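Print
E-mail

Keeping the Berstead two-arm cell in shape

I spent a morning in October at the Ponier workshop in Berstead, mostly because Mostafa Lamrani had promised I could watch him service the house-chores robot they call Shawky. I'm nosy about this stuff, so I got there early (coffee in hand, which I was told to leave by the door!).

Shawky has 2 arms, and they don't match. The left one carries a gripper and the right one carries a hand with proper fingers, so Mostafa has to keep two separate checklists going. The gripper is the easy one. He wipes down the fingers, runs it open and shut 50 times and listens. If it clicks, he takes the housing off. It didn't click, so on we went.

The hand takes a lot longer. Every finger gets curled and straightened on its own, and then he goes over the cable at the wrist, looking for any spot where the jacket has started to rub. Last spring a worn cable cost them 4 days while they waited on a part from Morstead, and he is still grumpy about it. Now he keeps a spare in his desk drawer, next to the granola bars.

After that comes the part I liked best, the reach check. Mostafa doesn't bother with a bare test bench for this one. He wants a floor with stuff all over it, plants and mugs and packaging, and a wastebasket with a bag in it, and he brings both arms in low toward the rim.
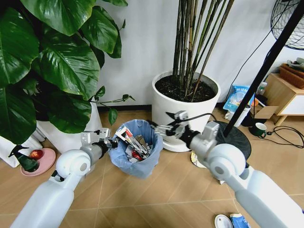
Getting low is hard on the elbows, he told me, and any slack in a joint shows up at the far end of the arm long before you'd notice it up by the shoulder. He writes the offsets on a paper card and types them in later, a habit he says he won't be giving up. Next on his list is a new wrist clip for that cable, and Ponier plans to fit it before the winter break. I've already asked if I can come back for it.

Print
E-mail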